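Pamport Round Table, White or Cream

Arkcombe > Furniture > Tables > Pamport

Item 207
Standard finishes: white, cream
In stock at the Matei warehouse

The Pamport is a round table for break areas, window corners and shared rooms. People use it for a laptop and coffee in the morning and for games after lunch. The edge has no corners to bump into, so it can go closer to a walkway than a square table of the same width.

We sell it as a table only. Chairs, baskets and desk pads are listed separately under Uter Accessories.

Size and weight

Top: 90 cm across
Maximum load, spread evenly: 300 lb
Assembly: 2 people, hex key included

The white top shows pencil and marker right away. Wipe it with a damp cloth and a little dish soap. Scouring powder will dull the surface, and the warranty does not cover that. Coffee rings come off the same way if they haven't sat for days.

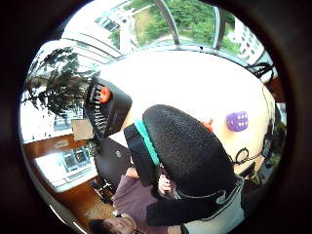

Small parts are easy to find on the white finish, and customers who buy it for board games tend to order that one. Dice do roll off a hard top. The Uter felt mat has a raised rim and fits inside the table edge. It rolls up for storage and can be washed by hand in cold water.

If the table will stand in full sun, leave the glass-side edge a hand's width from the window. This gives you room to clean the glass and keeps cords from getting pinched. There is no cable hole in the top. We can drill one before shipping, but a drilled table can't be returned.

Cream is a warmer color and gives less glare than white next to a big window. Both finishes cost the same and clean the same way. Ask for a sample chip if you need to match a floor or wall. Chips ship free, one set per address.

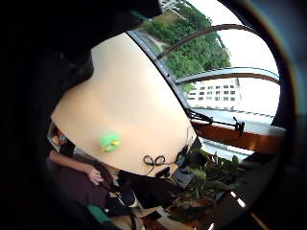
Fouzia Kakakhel wrote that she has had the cream one since July and would buy it again, though she wishes the feet came with felt pads already on. Hers scratched a wood floor the first week. She also found the top heavier than she expected when she took it upstairs.

Felt pads are now packed in the hardware bag. If you have an older table, email us with your order number and we will mail you a set.

Delivery and returns

The top and base ship in separate boxes and may arrive on different days. Check the top for chips before you throw out the packaging. Report damage with your order number and keep the box until you hear back.

Questions about drilling, samples or bulk orders go to Gunther Vogler at the Arkcombe order desk.

Page updated Nov 16, 2021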